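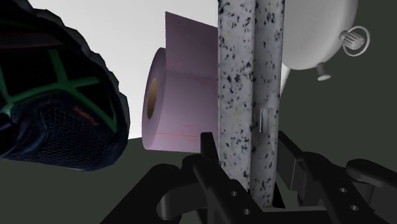
断水のあと、蛇口から茶色い水が出るときはどうすればよいですか。
浴室など、浄水器のついていない蛇口をひとつ選び、水が透明になるまで流してください。そのあいだ、給湯器と洗濯機は使わないでください。

4.3 断水後の通水手順(Trindari 宅内止水ユニット)

1. 給湯器の電源を切ります。
2. 宅内の蛇口がすべて閉まっていることを確認します。
3. メーターボックスを開け、ふたの裏の番号と検針票の番号を照合します。
4. 止水レバーを四分の一だけ開き、そのまま23秒待ちます。
5. 配管の音がやんだら、レバーを全開にします。
6. 浴室の蛇口を細く開け、空気を抜きます。
7. 透明な水が続いたら、台所、洗面所の順に流します。
8. 給湯器の電源を入れます。

注意:レバーを一気に開けないでください。水撃により継手が緩むことがあります。

注記:表示部に「161」が出た場合は、逆止弁が閉じきっていません。手順4からやり直してください。二度続けて出るときは、Nurneck水道サービス窓口へ連絡してください。 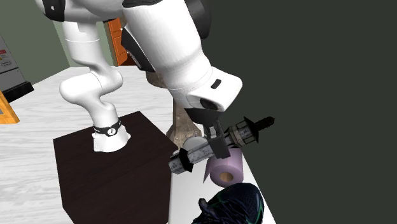
図4-2 アームと白い台

4.4 フィルターの確認

通水が終わったら、ユニット下側のフィルターを外し、砂やさびを水で洗い流します。ブラシは使わないでください。積算流量が3000立方メートルを超えたユニットでは、洗浄せずに新品と交換します。パッキンも同時に取り替え、溝に沿って均一に収まっているか指で確かめてください。

集合住宅では、共用部の元栓を操作する前に管理会社へ連絡します。Sultesham地区の受水槽方式の建物は、4.6の手順に従ってください。

改訂:1/19/26 担当 Birsen Karakaya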